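Recording a fridge task with the hand-held gripper: the club's way of doing it

Filed under: Tutorials, Data, Things We Learned Slowly

If you have joined the club since August you will have been told that the team is teaching a robot arm to fetch food out of a mini fridge, and you will have nodded as if that were a normal thing to spend a year on. At some point you will be handed the gripper and asked to record some episodes. Read this first. It takes ten minutes, and Troels Ketilsson will otherwise explain it to you in person, which takes an hour and includes the history of hinges.

I am assuming you have done the safety briefing and can log in to the club laptop. I am also assuming you have opened a fridge before. Past experience suggests we should test for this, but there isn't time.

What you need

The hand-held gripper, with both marker cubes fitted.
The head camera and its strap.
The club laptop, running Kover (our recording script, named by a first-year who has since left us for the sailing club).
The fridge, plugged in or not, it makes no difference to the robot.
A plate and something to put on it.
A second person to press keys and keep the tally.

The second person is not optional. You can technically start and stop Kover yourself, but you'll be doing it with your left elbow, and the take will begin with four seconds of you looking at your left elbow.

Step 1. Check the cubes

Each finger of the gripper carries a cube with square black markers on its faces. Kover uses them to work out where the fingers are and how far apart they are. If a cube is loose, every number after that is a work of fiction.

Wiggle each cube gently. It shouldn't move. If it moves, tighten the screw underneath a quarter turn and wiggle it again. Do not use glue. There is one finger in the spares drawer with a cube glued on at a slant, and it will be in the spares drawer when we are all dead.

Wipe the faces with a dry cloth. Jam on a marker looks like a different marker, and Kover will believe it.

Step 2. Put the camera on and look down

Adjust the strap until it is snug, then hold the gripper out in front of you at the height where you'll be working. Ask your second person to check the preview. Both cubes should be in view at the bottom, and so should most of whatever you're reaching for. With a low fridge this means tilting the camera further down than feels sensible. You will think you're filming your shoes. Tilt it a bit further.

Then stand still and run the calibration:

kover calibrate --session yourname

Turn the gripper slowly, open and close it 3 times, and wait for the beep. If there is no beep, the laptop is muted. Asger Ladefoged once recalibrated for most of a Friday before anyone looked at the volume.

Step 3. Place the fridge and leave it alone

Put the fridge on a mat so that it can't creep when the door is pulled. Creep is a real problem with small fridges. They weigh very little, the seal grips more than you'd expect, and a firm tug moves the whole appliance towards you like a friendly dog.

Stand where you can see past the open door. Try it before you record: swing the door wide, step to your working position, and see whether you can reach the shelf without leaning on anything. If you have to lean, move your feet. The robot has no feet and won't know what you did.

Keep the power cord out from under your shoes, and tuck long sleeves back so they don't cover the cubes.
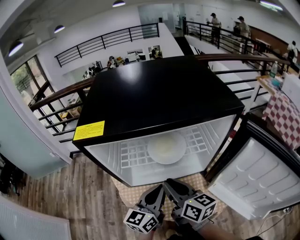

Reaching in is where most takes are lost, and it's nearly always the approach that does it. You have a door on one side, a cabinet wall on the other and a shelf you don't want to hit, so the fingers have to arrive already pointing the right way. Going in from above, with the open door on your right and the fridge top between you and the shelf, you can see the front of the plate well enough but your judgement of depth goes to pieces. The wire shelf makes it worse, as a finger tip that dips too low can catch between the wires. Come down in front of the opening first, level off, and only then go forward. Two movements, with a small pause in the middle. It feels like a waiter with a bad back and it records beautifully.

Step 4. Do one dry run

Do the whole task once with the recording off. For the fridge set, the task is:

1. Start with the door shut and the gripper held at chest height.
2. Hook the door edge and pull it open.
3. Let go of the door and bring the gripper back to the middle.
4. Reach in, close on the rim of the plate, lift.
5. Bring the plate out and set it on the table.
6. Return to chest height and hold for one second.

We record the whole thing as a single take. Kragh, the older script, split it at every step, and we spent most of spring gluing the pieces back together. If you find a folder with Kragh in the name, leave it be.

The free hand stays out of it. Everyone's free hand wants to help. It will drift up to steady the door or hover under the plate like a nervous aunt. Put it in your pocket or behind your back. A robot with one arm cannot learn anything from a task done with two.

Step 5. Record

Your second person types:

kover start fridge_plate

Wait for the beep, then begin. When you've held still at the end, they press the space bar. Next they press K to keep the take or X to bin it.

Keep it if you finished the task, both cubes stayed in view for most of it, and nothing happened that you'd be embarrassed for a robot to copy. Wobbles are fine. Missing the plate, backing off and getting it on the second go is fine too, and rather useful, as that's a thing we'd like the arm to be able to do.

Bin it if you dropped the plate, used the other hand, stopped to talk, or turned your head to see who was calling you. That last one happens more than all the others put together. The camera is on your head. When you look at your friend, the robot looks at your friend, and the fridge has ceased to exist.

Vary things between takes. Shift the plate a little on the shelf, turn it, swap the food, stand half a step to one side. Don't vary everything at once. The habit we've settled on is to change one thing, do five takes, then change the next.

Step 6. Slow down

Everybody is too quick. You've been getting food out of fridges at speed your whole life, usually at night, and it shows. Aim for half your natural pace. If your second person looks bored, that's about right. If they are checking their phone, you've overdone it, and they have also missed the space bar.

Step 7. Check and upload

At the end of the session run:

kover check

It lists every take with a tracking score from 0 to 1000. Anything above 700 goes straight in. Anything lower gets watched by a human being, and that human being is you. Most low scores come from a sleeve over a cube or from light bouncing off something shiny, and in either case you can usually see at once whether the take can be saved.

Then copy the session folder to Bradska, the club server under the stairs. The name of the folder matters: your name, the task, the session number, no spaces. We have one called "final fridge NEW (use this one)", and none of us ever has.

How many do we need?

The target for the fridge task is 200 good takes per person. I know. It goes faster than it sounds once you've found your rhythm, and nobody does it in a single sitting. The first version of the model was trained on 304 takes, nearly all of them Asger's, and the arm came out of it with his exact way of opening a door, including a little flourish at the end that he denies having. More people, more variety, fewer flourishes.

Problems people have had

The fingers close but the plate slides. You're gripping too near the tips. Go in a little further so the rubber pads meet the rim.

The door swings shut while you're reaching. The floor isn't level. Fold a bit of card under the front feet of the fridge, or open the door wider so it stays put.

Kover says "marker lost" and nothing is covering the markers. Look for glare. A glossy surface under ceiling lamps will do it at certain angles. Turn the fridge slightly and try again.

Kover says "marker lost" and something is covering the markers. Well, quite.

The score drops steadily through a session. The strap is slipping. Tighten it and recalibrate. Keep the earlier takes, but start a new session number for the rest.

The preview freezes. Unplug the camera, count to ten, plug it back in. If it freezes a second time, restart the laptop. If it freezes a third time, write to Troels, and set aside the hour.

The Holteo arm (the grey one, not the one with tape on it) is booked for testing on Friday afternoons. Sessions uploaded by noon get included in that week's run, so if you'd like to see your own technique performed back at you by a machine, have them in by then.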